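About Festumix

Hello, and thank you for finding your way to this page. We are Festumix, a small workshop and shop making wooden boxes with drawers, for desks, bedside tables and that end of the kitchen counter where the keys and stamps and takeaway menus gather.

The business began with Prakash Gowda and Dinesh Salian, who shared a bench for years at a furniture maker's and spent a good many tea breaks grumbling about drawers. Drawers that stick, drawers that tip on to your foot, drawers with a handle so fiddly you need fingernails to open them. Prakash made the first box for his mother, who wanted somewhere to keep her sewing things, and then her sister wanted one, and then the lady downstairs, and by November the two of them had 9 orders written on the back of a calendar and no proper place to make them.

We have a proper place now, you'll be glad to hear, and we have made about 2500 boxes in it. Sreekumar Reddy joined us to look after the finishing, and it's his patience you are feeling when you run a hand along one of our edges. Divya Bhat answers the letters and the telephone, packs the parcels, and is also the reason we have plants and flowers about the place (before Divya we had a dead cactus and a radio).

We make two kinds of box. The Alva is the bigger one, with a deep drawer that will swallow a whole sewing kit or a winter's worth of gloves. The Eka has a single drawer and sits happily on a desk. People do ask us to add more to them – little dividers, secret compartments, a lock – and we are always pleased to talk it over, though we'll probably try to persuade you to live with the plain one first.

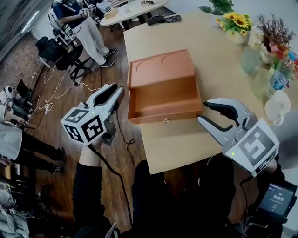 A drawer ought to be a pleasure to open, and we fuss over that more than anything else. We like a small round knob, set in the middle of the drawer front, so that you can find it without looking. Each drawer is fitted to its own box by hand and marked underneath in pencil, and we'd ask you not to swap them about if you own more than one. They are fond of their own homes. If yours gets stiff in damp weather, rub a bit of candle wax along the runners and it should soon behave itself.

Repairs are a large part of the week too. So far 374 boxes have come back to us, for a lost knob or a scratched lid or, once, a chewed corner (a spaniel called Biscuit, now forgiven). Manikandan Panicker does most of this work and he writes a note to go home with every box, telling you what he did and what to look out for. Some customers have kept a little pile of them.

Visitors are welcome in the afternoons. You can try the drawers, smell the wood, choose a knob and have a cup of tea with whoever is nearest the kettle. Ring first if you're coming a long way, please, as we do close up when there's a big delivery to get out – and if Divya picks up, ask her about the sunflowers, she'll be delighted.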